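February 13, 2021

Heating log, day nine of the cold spell. Minus fourteen on the balcony at six, minus eleven by ten. The flat on Pundska held nineteen in the kitchen overnight with the valve on 3, and sixteen in the small room with the valve on 2. The small room has the outside corner and two cold walls, so the result is in line with last winter.

Bled the kitchen radiator before breakfast. Air for four seconds, then a steady dribble. The living room radiator gave no air at all, but the bottom third is still cooler than the top. I take this to be sludge. The housing office says the risers were flushed in June. I have asked in writing whether that included the branches and have had no reply.

Meter readings

Heat allocator in the kitchen: 1201. Living room: 808. The kitchen figure has risen faster than it should for the smaller of the two radiators. Either the allocator is mounted too high or it is picking up heat from the cooker, which stands beside it. Grażyna Wieczorek on the second floor has the same arrangement and the same complaint. She moved her cooker last week to test it and will give me her numbers at the end of the month. I would have preferred her to wait until the cold spell was over, as we now have two things changing at once, but the cooker is moved and there is no point arguing.

I have started writing the readings in the left-hand column only and the difference from the previous day in the right. The old layout, with both flats on one line, led to the mistake on Wednesday.

Windows

Replaced the seal on the lower edge of the small room window. The old strip had gone hard and came away in pieces. The new one is Lorkeo, nine millimetres, D profile, self-adhesive. The packet says to apply above five degrees, so I kept the window shut and did the frame side only, after warming it with the hairdryer. Cleaned first with spirit and a rag, then left for ten minutes. The corners are butted, not mitred. A mitred corner looks better but mine always open up.

Paper test afterwards: a strip of newspaper held in the closed window pulls out with resistance along the bottom and the hinge side. Along the handle side it still slides freely. That points to the hinge adjustment and not to the seal. The cam on the upper left is stiff. I did not force it at this temperature. I will try it when there is a day above zero.

Candle test in the living room showed nothing at the window and a definite lean at the socket under it. The draught is coming through the wall box. I put a foam gasket behind the cover plate with the circuit off. The flame now stands almost straight.

Humidity

Thirty-one per cent in the living room, which explains the throat. Put the ceramic trays back on the radiators and filled them. They lose about a glass each in a day. Czerwiński had the electric humidifiers at a reduced price but the one I looked at, a Nukameo, needs its own filters, and the shop could not tell me what those cost. Left without it.

Condensation at the bottom of the bedroom glass again this morning, in spite of the dry air. The curtain is too long and traps the cold behind it. Pinned it up by a hand's width as a trial.

Afternoon

Teodor Marciniak rang at two about the fan heater. He wants to run it in his hall at 3000 watts on the same circuit as the washing machine. I told him the circuit has a sixteen amp breaker and gave him the sum: thirteen amps for the heater alone, over twenty with the machine heating its water. He said it had not tripped yet. He has agreed to run one at a time.

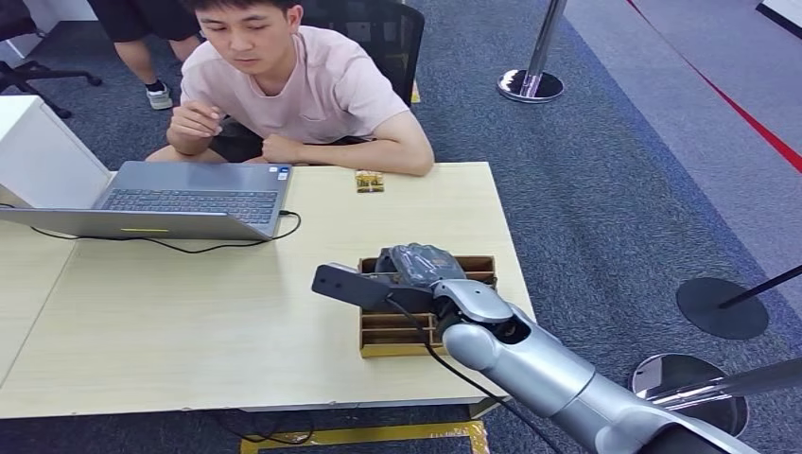
Jobs for next week

Write again to the housing office about the branches. Ask for the date and the name of the contractor.

Buy a second thermometer so that the small room and the bedroom can be read at the same hour.

Oil the upper cam if it gets above zero.

Soup was barley. Minus twelve at nine in the evening and clear. Valve in the small room up to 3 for the night.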